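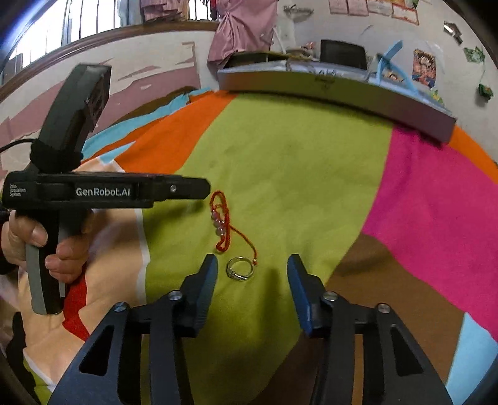
4. Small jewelry - laying out, cleaning, putting away

Covers rings, thin bands, braided cord bracelets, anything with little beads on it. Watches and necklaces are in section 5. Read all of 4.1 before you take anything out of the box.

4.1 Laying out

1. Spread a blanket or thick towel over a flat surface. Bare tabletop is no good, rings bounce and roll.
2. Smooth out the folds. Small beads go down into folds and stay there.
3. Put pieces down one at a time. Rings flat, cord bracelets pulled into a long narrow loop with the tails out to the side.
4. Leave a gap between metal and cord. Two fingers is fine.
5. Check each tail for its end knot. Knot loose? Set the piece aside, go to 4.4.

Note: a plain blanket is easier on the eyes. Patterned works too, just go slower when looking for dropped beads.

CAUTION: Do not shake the blanket out when you finish. Run your palm over it first, the whole thing, edges too.

4.2 Rings

1. Hold by the band. Never by the raised part.
2. Wipe inside of band with the dry cloth, then outside.
3. For rings with small stones or sparkle set on the band, use the soft brush from the Vudora kit. Light strokes, 8 or so passes is too many - stop at 2 if it looks clean.
4. Look along the setting from the side. Anything sticking up will snag on cord or on a sweater.
5. Back on the blanket, not on your finger, untill the rest is done.

CAUTION: No dip cleaner on rings with glued stones. If you don't know, treat it as glued.

4.3 Braided cord bracelets

1. Do not soak. Red and dark blue cord can bleed, even old ones.
2. Damp cloth, dab only. Follow the braid.
3. Beads - wipe each one with a cotton swab, both sides. Don't twist them on the cord.
4. Slide knots: open slowly, pulling both tails evenly. Never yank one side.
5. Leave flat for 90 minutes before it goes in a pouch. Overnight if it got wetter than planned.

Note: fuzzy ends can be trimmed close to the knot with nail scissors. Do not burn the ends with a lighter, some cords are cotton.

4.4 Loose knots and loose beads

1. Slide the bead up against the braid, hold it there.
2. Re-tie the end knot over itself once, pull tight with tweezers.
3. Tug test. Gentle.
4. Still slips - put bracelet and bead in the same bag, label it, take it to someone who does cord work.

4.5 Putting away

1. One piece per Skelier pouch. Ring and bracelet together in the same pouch will tangle, see 4.2 step 4.
2. Press the air out, close the seal all the way accross.
3. Rings in the top tray, cord in the bottom tray, laid flat.
4. Fill in the card: piece, date cleaned, anything you noticed.
5. Now do the blanket check from 4.1.

Replacement pouches and swabs - see parts list, back page.

Section revised February 7, 2023, K. Sukprasert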